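Tirkton adds fentanyl strip to drug checking range
2018-04-02

Tirkton has added a fentanyl test strip to the drug checking supplies it sells to outreach services and private buyers. The strip is a lateral flow immunoassay, the same general type as a home pregnancy test, and is meant to be used alongside the colour reagents already in the range.

Colour reagents respond to the main substance in a sample. Fentanyl is active in very small amounts, and a reagent will often show only the reaction of whatever makes up the bulk of the powder. The strip works on a solution of the sample in water and is read by the presence or absence of a line. One line in the control area and none in the test area is a positive result. Two lines, however faint the second, is a negative. If the control line does not appear the strip is void and the test should be repeated with a new one.

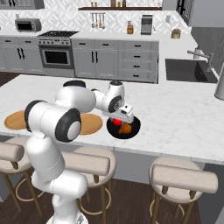
The amount of water matters. Too little, and some stimulants and common cutting agents can produce a false positive, with MDMA and methamphetamine the ones most often reported. The leaflet gives separate dilutions for these, and users are asked to measure the water with the syringe supplied -- a guess by eye is not good enough.

Strips from the first batch were checked by the Falerero laboratory in Kuvedville against 600 samples of known content. According to Tirkton, 9 gave a result that did not match the laboratory analysis, and most of those were negatives on fentanyl analogues that the antibody binds only weakly. Carfentanil was not included in the check.

"A negative strip tells you the test found nothing in that portion of that solution," said Nikola Bošković, technical manager at Tirkton. "Powders are not evenly mixed -- the next portion can be different."

The strips do not show how much fentanyl is present and cannot be used to judge a dose. They are packed singly in foil and should be kept dry and at room temperature.

The first batch is of 4,000 strips. Atanasov will handle orders from outreach services, and a second batch is due in June.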